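Wednesday, after lunch

Picking up the card game rules again. Subira Nyamweya came by with her marked-up copy of the Stalard draft and we argued for most of an hour over one word, "discard," so I'm writing it all down before I lose the thread.

The problem is the Lantern Keeper. Her text says "When this card leaves the table, draw a card." Fine on its own. But the Clurnard (still my favorite card in the whole set, I don't care what the win rates say) lets you swap any two cards on the table, including one of yours with one of your opponent's. Does a swapped card leave the table? I always played it as no. It only changes sides! Subira played it as yes all through her last batch of games, and so her Keeper decks were drawing like crazy and I couldn't work out why her numbers looked so different from mine.

We settled on no. Swapped cards never leave the table, they just change owner, and anything stuck to them goes along for the ride. I need to put that in the rules under "Moving cards" and not in the Clurnard's own text, which is already too long for the box.

**Open question on copies.** If you use Drillow to copy a Keeper and the copy wears off at the end of the round, has a Keeper left? My gut says no again — the card itself stayed put, it just stopped pretending. Subira wants the draw to happen there because otherwise nobody will ever copy the Keeper. She has a point about the fun of it, but I really don't want two different meanings of "leaves" in one rulebook (we did that with "turn" and "round" last time and I'm still finding bits of it).

Numbers so far, both our logs put together:

- 467 games total
- 76 of those had a Clurnard swap in them
- 7 ended on the same turn as the swap, which feels OK to me

I was ready to make the Clurnard cost 4. After looking at that last line I'm leaving it at 3. Stavros Bošković will complain, he lost to it twice in December and brings it up every time he sits down, but his deck has hardly any ways to answer a swap and that's on him.

Also changed today: Pētersons (the merchant, not the ship, I have to rename one of them) now says "you may look at the top card of your deck" with a "may" in it. Without the "may" people were forgetting to look and then wanting to take back their whole turn. Tiny fix, should have done it ages ago.

Tried a few hands with the new wording before packing up. Played the swap-then-copy line on purpose, both ways round, and the order does matter. Copy first, then swap, and your opponent gets the copy, which turns back into a plain Drillow on their side. They keep the Drillow! That's a nasty little present if they've got the room for it, and a terrible one if they haven't. I like it. Leaving it in. 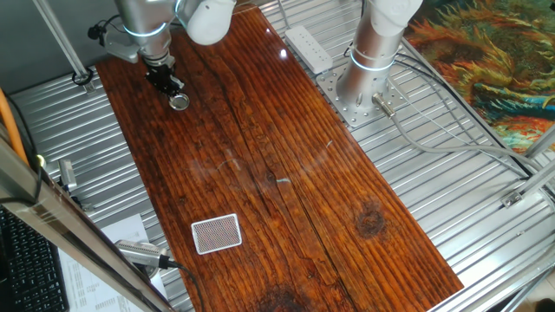

## For next time

- Write the "Moving cards" paragraph and send it to Subira before I touch anything else
- Pick a new name for the Pētersons ship
- Play the Keeper copy both ways, at least a few games each, and write down who was annoyed
- Ask Stavros for his December deck list, the real one
- Check every card that says "leaves" — I think Stalard has more of them than I remember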